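Student Project Report
Maintenance of a pair of hand-held grippers with marker cubes
Group 2, Talley workshop, Gestemside
Submitted: Saturday, September 10, 2022

1. Purpose of the work

Our group was given one pair of hand-held grippers for the whole project. The task was to set them up, to keep them in good order and to write down what we repaired, so that the next group can continue from our notes. The collection of data with the grippers is the subject of another report and I will mention it only where it was necessary for the maintenance.

2. Condition at the start

We received the pair in June. The left gripper closed well. The right one closed slowly and its jaw did not come back fully when the trigger was released. We opened the housing and found fibres from cleaning cloths wound on the shaft of the jaw. The spring was good. We removed the fibres with tweezers, wiped the shaft and put one small drop of light oil on it. After this the jaw came back every time, but we had lost one screw of the cover and had to wait 6 days for a new one from Bortolotti, who supply the workshop with small parts.

3. The marker cubes

The position of each gripper is calculated from the black and white cube fixed on it. If the cube moves even a little on its holder, the position is wrong, and the operator doesn't notice it during the work. In the first weeks we tightened the holder by hand. This was a mistake, as it became loose again. Now we use the short key and we make a pencil line across the holder and the housing. When the two halves of the line do not meet, the cube must be fixed again and the calibration repeated.

The faces of the cube should be cleaned with a dry cloth only. We tried alcohol on an old cube and the print became grey at one corner.

4. Cables

The cables were our most frequent trouble. They hang from the grippers and are pulled each time the operator reaches to the far side of the table. We replaced one plug and added a small loop of cable at the housing, tied so that the pull does not come on the plug. The Bondenell guide in our workshop recommends a cable check after every 14 hours of use and we kept to this.

5. Test after service

After each service we do a short test with soft things and hard things on the table. A cloth is the most useful, for it shows quickly if the jaw holds at the tip.

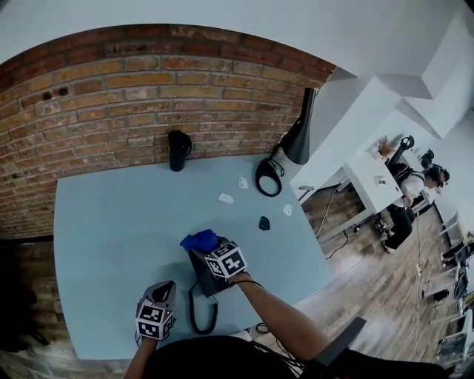
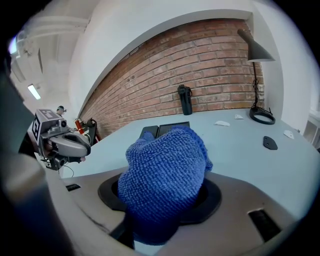
Both grippers are kept in the air for the first minute of the test and the signal is read on the computer. Then the jaw is opened and closed up to 1,000 times in the long version, which we did only once, after the repair of the right gripper. It took an afternoon and two of us changed places often. The short version is enough for a normal week.

6. What remains to do

The left trigger has a little play and we did not find the reason. We also did not have time to make a proper box for the spare screws, they are now in an envelope in the drawer with the short key. The next group should order a second set of cube holders early, as the delivery is slow in the summer months.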